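School Supply Drive Tops Last Year's Total in Flarketden

18 shares | 2 comments

If you happened to drive past the old Brikano building on Tuesday evening and wondered why the parking lot was so full, well, it was for a very good cause! The Flarketden school supply drive wrapped up its collection with 1,818 backpacks, which is a good deal more than last summer and enough to make a few of the longtime helpers a little misty-eyed.

Lizeth Londoño, who started the drive out of her own garage 11 years ago, said she still remembers when everything fit in the back of a station wagon. "People just keep showing up," she said, "and the kids notice, they really do."

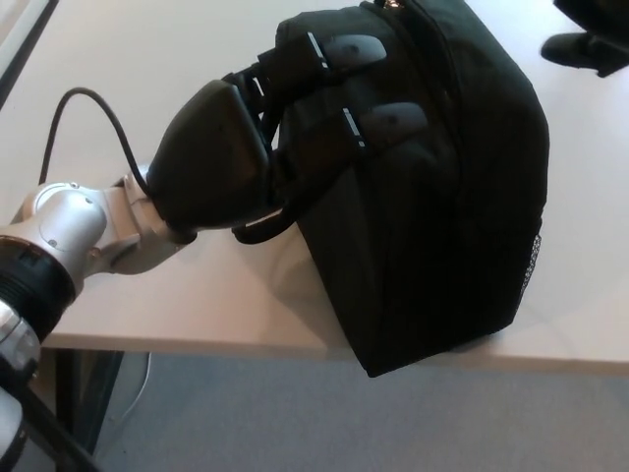 A black backpack on a white tabletop.

Families can pick up a bag any afternoon next week at the Fluvgate library, side entrance, and there's no form to fill out. Pencils, glue sticks and wide-ruled notebooks are still very welcome (the younger grades go through them like you wouldn't believe), and the drive hopes to reach 3,000 bags next year.

Contact the newsroom | All rights reserved | Back to top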